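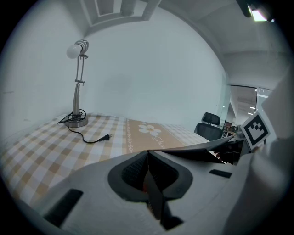

Rewiring notes: the desk lamp

Print this post | E-mail this post

Cord length was the question on Tuesday. The lamp stands at the left of the checked tablecloth, arm tilted left, with slack coiled at the base and the two-prong plug lying on the cloth. My run to the outlet is 62 inches — too far once the arm swings out. I will fit a longer cord and leave the clamp joints alone. The round white bulb stays. The socket is a bare ribbed type, so glare at eye level is a concern; tilt it lower.

Recent posts
Salton hot plate: thermostat check
Tikov shelf brackets, part 2
Dramani drawer slides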